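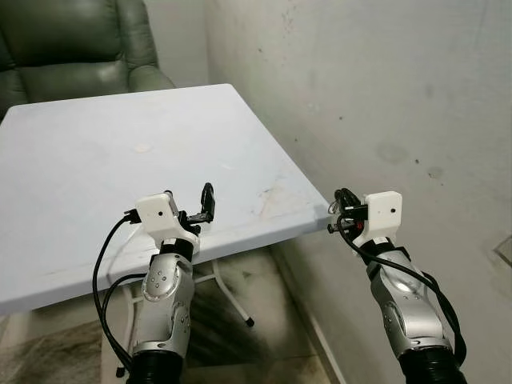 oldporch
Replying to the first question in the thread, I would keep the folding table, Tariq. I know everyone on this board tells people to get rid of any flat surface they keep dropping things on, and I did get rid of mine once, and for a whole winter the keys went on the arm of the couch and then down the side of the couch, and I had a flashlight living in the living room for that purpose. A white table is a pretty good place to lose things, in the sense that you find them again.

What I'd ask is where you come in. If you walk past the table before you walk past anything else, the keys will land on it until the end of time, and you may as well put a dish there and be happy.

Marigold88
Have to disagree with oldporch (fondly!). A dish fills up. Ours started as a key dish and by June it was holding batteries, a tape measure, two kinds of lip balm and the little wrench from a bookcase we no longer own. Hooks can't do that to you. One hook, one set, and if the hook is bare you know somebody has gone out with it. We've had ours since 2000 and I think I've replaced them once, when we painted.

Tariq, could you put up a wider picture? Hard to say where hooks should go without knowing what else is sitting around.

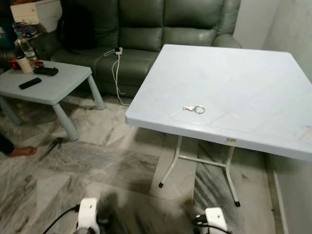
Melora, June

Hello again everybody, and thank you, I didn't expect anyone to care this much about my keys. The big white table is the one I was asking about, and you can see I've been caught in the act, one key on its ring sitting right out on top. The low blue one next to it has become the remote control table, which I don't mind a bit, because both remotes are on it and I can reach them from the sofa. The water and the little cup have more or less moved in there too. I've quit fighting it.

The white one folds, and the original idea was that it would come out for company and go away afterward. My wife would like it noted that it has not gone away. We eat on it, we sort mail on it, my son did a good part of a school project on it. I've scrubbed the brown marks near the corner with dish soap and with baking soda, and they've faded some, so if anybody has a trick for that I'd be glad of it.

What I really want is for keys to have one place. There are four of us and every morning by 8 somebody is asking somebody else.
Tariq

oldporch
Well, that's a nice sofa, and I would leave that blue table exactly as it is. For the marks, try a paste of baking soda left on a good 20 minutes before you wipe it, if all you've done so far is scrub. It may not take them all the way out. Mine has a tea ring I've come to think of as part of the table.

pennywhistle
Only thing I'd tidy is the charging cable. With it running down the front of the seat like that, somebody is going to catch a foot in it. A clip on the back of the sofa would do.

On the hooks, please don't use adhesive ones on a painted wall. I had a row of them by the back door in Preltley and they came down one at a time, always at night, and the last one took a strip of paint with it. Screws. Always screws!

Marigold88
I'd go easy on "always," penny. A set of house keys weighs next to nothing, and the sticky kind do fine on something smooth. It's coats and dog leashes that bring them down. If the wall is rough, put up a smooth board first and stick the hooks to that.

pennywhistle
And how does the board stay up? With screws, I bet. So we agree.

hallway_hal
Been reading along. The lady at Hsiao Hardware told me to wipe the surface with rubbing alcohol, press hard, and hang nothing on it until the next day. I'd ignored all of that for years. Also, give each person the same hook every time and put the heaviest set at one end so it isn't banging into the rest. I bought the Otulier bulk box and now own 100 hooks, so I have had practice.
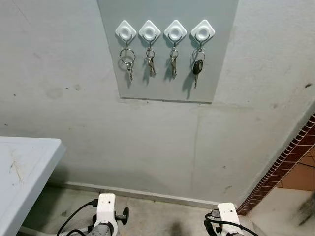 Tariq Yousafzai

So I went with Marigold's way, and I hope penny will forgive me. The hooks are the stick-on kind, all in a row on the gray panel, and the wall around it is no beauty, with its smudges and that line running down it, so I wasn't too worried about the paint. Everybody has a hook. I took hal's advice and the car key went on the far right, where it hangs down lower than the others and doesn't tangle with anything. The set on the left with the two big rings is mine. My wife says nobody needs rings that size for one little key and she is probably right, but I can find them in a coat pocket.

The white table is staying, oldporch, you'll be pleased to hear. It's close enough to the hooks that I can put the groceries down on it and hang up the keys with the other hand, which I hadn't planned.

I did the baking soda paste too. The marks are a bit lighter, I think. My son thinks I'm imagining it.

pennywhistle
Forgiven, but check back with us after the first humid week.

Marigold88
Looks very neat, Tariq. Did you measure between them or go by eye? Mine always drift uphill toward the right, and I've got a spare set to put up for my sister next time she visits.

hallway_hal
Painter's tape, Marigold. Run a strip across, mark it with a pencil, stick the hooks along the top edge, peel it off. I can mail you some hooks if you need them.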